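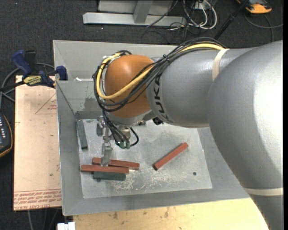

Altik Opens Orders for the Laltex Open Bin

BAMTHORPE, October 28, 2025 - Altik is very happy to announce that the Laltex, our new open metal bin for bars, blocks and other heavy rectangular stock, can now be ordered direct from our Bamthorpe works. It has been a long road getting here, and we are grateful to every customer who let us put an early one on their shop floor and then told us, sometimes at length, what they thought of it.

The Laltex is a plain gray bin with broad walls that slope down to a metal floor. Bars set down near the side tend to slide toward the middle, where they are easier to get at, and the wide top leaves plenty of space to reach in from any side. The floor is left bare. Our early customers told us they would sooner have a floor that shows its scuffs than a coating that peels, and after a summer of watching bars go in and out, we agreed with them.

"I have been bending over deep, straight-sided bins for most of my working life, and I can tell you the last few pieces at the bottom are always the ones you end up swearing at," said Gaurav Sisodia, head of product at Altik. "We kept coming back to those last few pieces. A full bin is easy! It's when you are down to four or five bars lying every which way that you find out whether the walls are in the right place."

Trials began in June with 7 customers and 42 bins. Most of them used the bins for mixed lots, with reddish bars and dark gray-green ones together, and asked us whether we would be adding dividers. We did try a divider and took it out again before the end of the trial, as it got in the way of longer bars lying at an angle. Customers who want to keep colors apart have mostly gone with two bins side by side, and we will be offering a price for pairs.

Sarita Yadav, who looks after customer trials, spent a good part of the summer on the road with a tape measure and a notebook. "People were so generous with their time," she said. "One shop kept a sheet of paper taped to the wall with every complaint they had, and by the end there were 32 lines on it. We worked through every one. The last was about the color of the gray, and we left that alone."

The first production run is 69 bins. Trial customers have first call on them until the end of the year, and they may keep the bins they already have at a reduced price.

Visitors are welcome at the Bamthorpe showroom by appointment - please bring a few of your own bars along if you can carry them.

Press contact: Pallavi Tripathi, Altik, Bamthorpe
Orders and showroom visits: Sushil Nishad, Altik, Bamthorpe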